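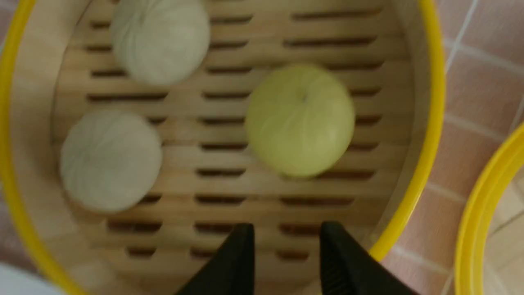

*Two pale buns and a yellow-green one, pleats up, in the yellow-rimmed steamer.*

I came to steamed buns through a cupboard. We'd moved into the flat above the old chandler's in Lestden, and on the top shelf of the kitchen, behind a fish kettle with no lid, the previous people had left a bamboo steamer. I washed it, sniffed it (cupboard), and put it back. It stayed up there for most of a year while I told visitors that I really must use it one day. You'll know the sort of thing. Other people have a pasta machine.

Then in August my neighbour Zinash Tefera knocked to borrow it. She didn't ask whether I had one, she'd seen it from my doorway, and she had a bowl of dough proving downstairs and a steamer of her own with a scorched bottom. I handed mine over and went down with it, mainly out of nosiness, and I haven't been much use for anything else since.

So, buns! What I want to talk about is the basket and the dough and the fold on the top, because those are the three things I got wrong, in that order.

## The basket

A bamboo steamer is a very simple object and there are a surprising number of ways to buy a bad one. The commonest sort has a plain bamboo rim, pale when new and the colour of weak tea after a winter. Then there are the ones with a coloured band running round, which I'd always taken for decoration. I love them now. The yellow ones look like something from a picnic, and on a grey afternoon in my kitchen that counts for a lot.

What you should look at, says Zinash, is the floor. Turn the thing upside down in the shop and don't be embarrassed. You want gaps that you can see daylight through, all the way across, and you want the strips lying flat so that the buns don't lean. Run a thumb over it as well. If it snags your thumb it will snag your dough, and if it wobbles when you press the middle it will sag under a full load.

I've bought two since then (I know). One came from Skernel market, from a stall that mostly sells washing-up bowls, and cost £10 with the lid. The other came from Ninh, the grocer's on the corner by the bus station, where they keep them stacked next to the rice in every size from saucer to dustbin lid. The Ninh one is better made. The market one is the one I use, for the very boring reason that it fits my widest saucepan and the other one doesn't. Measure your pan first! I cannot say this loudly enough. The steamer needs to sit on the rim of the pan or snugly inside it, with the water well below, and if it's even slightly too big it'll tip, and if it's slightly too small it'll go for a swim.

New baskets want a soak in cold water and then ten minutes over a simmering pan with nothing in them. It gets rid of the hay smell. After that, no washing-up liquid, just a brush and hot water, and stand them on their sides somewhere airy. I put mine away damp once. We won't go into it.

## The dough

I make bread, so I assumed I could make this, and what I made was bread. Grey, chewy little rolls with a skin on them. My partner ate one with soup and said it was nice, in the voice.

Bun dough wants a softer flour than your loaf does. Plain flour is fine, the cheap white kind. Zinash uses plain with a few spoonfuls of cornflour knocked through it, a little sugar, yeast, warm water, a dribble of oil. It's drier than you think it should be. It ought to feel like an earlobe, and when it's sticking to you and you're reaching for more flour, it was too wet to begin with. Knead it until it's properly smooth, longer than you'd like, with the radio on. Any roughness in the dough at this stage will still be there on the outside of the bun when you lift the lid, only bigger.

My other great mistake was the proving. I left the first lot until they were huge and wobbly, feeling very pleased, and they came out of the pan looking like dropped hats. Shaped buns only want a short second rest. They should feel lighter in the hand and spring back slowly when you prod them, and at that point get them on.

Colour is where it gets fun. A plain white dough with nothing in it at all comes out anywhere from chalk to cream depending on your flour. For yellow I use pumpkin, steamed and mashed and cooled, in place of most of the water. For green, spinach juice, squeezed through a cloth, or a spoonful of matcha if I'm feeling flush. Mix a bit of each and you get the soft in-between shades, like the inside of a melon, and a basket with one odd coloured bun among the pale ones always looks as though you went to more trouble than you did. Vegetable dough is stickier and it proves faster, so make it last.
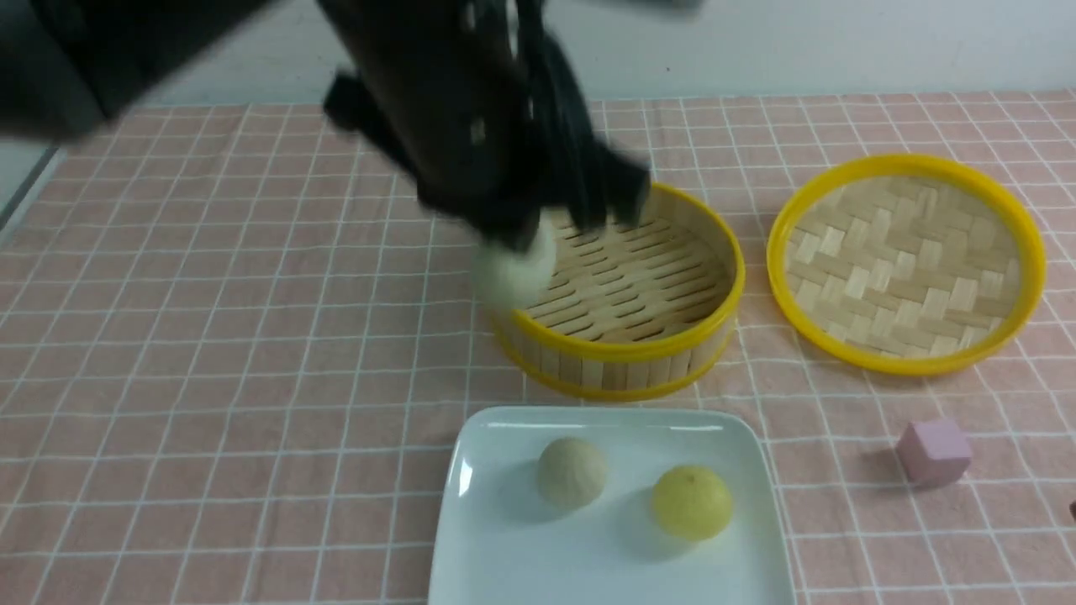
**Do I need to line the steamer before the buns go in?**

It's best to. A square of baking paper under each bun stops it sticking, and cabbage leaves do the same job if you've run out.

## The fold

Right, the pleats. I'd been putting this off, and so will you.

By the time I'd ruined enough flour to feed a school, Zinash got fed up with me and sent me to Vanderleia Dantas, who runs an evening class in the side room of Sodstead village hall. Vanderleia learned to make buns from a flatmate when she was a student and has been making them ever since with the calm of somebody shelling peas. The class is on the long tables with cloths over them, everybody gets a rolling pin the size of a candle, and the kettle goes on at the start and never really goes off.

She had us start with 36 discs each and no filling at all. Just dough, folded, squashed, rolled out and folded again. My first looked like a purse that had been sat on. Somewhere towards the end of the pile my hands got the idea before I did, which was a lovely moment, and I made the mistake of shouting about it and lost the next four.

The way she teaches it goes like this. Roll each disc from the outside in, turning as you go, so that the edge is thin and the middle is left thick. Hold it in your left palm (swap if you're left-handed). Your right thumb goes in the middle and stays still, more or less, while your forefinger walks round the edge, bringing a small pinch of dough back to the thumb each time. The left hand turns the bun to meet it. Small pinches, all the same size if you can. When you get back to where you started, gather the lot, give it a quarter twist and pinch it shut.

Fresh from the fingers, the pleats look fussy and sharp. They soften a lot in the rest and more in the steam, so overdo it. A timid pleat vanishes. I've made whole trays that went in looking like little turbans and came out as smooth as eggs with a dimple on top, and while there's nothing wrong with a smooth bun, I had spent an hour on those.

"Stop looking at it," Vanderleia told me, when I'd been holding one up to the light for a while. "It's getting warm." She's right about that as well, the dough goes slack in a hot hand and then the folds slide about. I now keep a bowl of cold water next to me and dip and dry my fingers between buns.

## Filling and steaming

For fillings I'm not the person to ask, as I mostly do the same one: cabbage and spring onion, salted and squeezed hard, with fried mushrooms and a bit of ginger. It must be cold. It must be squeezed. A wet filling finds its way out through the smallest gap and leaves a brown puddle on your paper. Zinash does a lentil one that's hot enough to make your ears ring, and I'd put it above anything you can buy in Skernel.

Leave space between them in the basket, a good finger's width at least, and the same again from the wall. They grow. Buns that touch will weld, and when you pull them apart the skin tears off both, and it's always the two nicest.

Start over water that's steaming gently and bring it up. Small ones take twelve minutes in my pan, big ones more like fifteen. Then turn off the heat and leave the lid where it is. Walk off. Text somebody. If you whip it away at once the cold air hits the buns and they can wrinkle before your eyes. After a few minutes, tilt the lid so that the drips run down away from the food and not all over it, and have a plate ready, and mind your wrist, steam burns are horrible.

They keep in the fridge for a couple of days and freeze beautifully. Lay them on a tray until they're hard, then bag them, and steam straight from frozen for a few minutes longer than you'd think. I've also fried leftover ones, flat side down in a little oil until the bottoms went crisp, and eaten them standing up at the hob at quarter to midnight.

Vanderleia keeps a tally of every bun made in the class on a strip of wallpaper lining pinned by the hatch. It stood at 921 when I last went, and she counts the ugly ones. I did give Zinash her borrowed steamer back, by the way. I mean she gave me mine. She's got the market one at the moment and I've got hers with the scorched bottom, which works perfectly well if you put the cabbage leaves on the left.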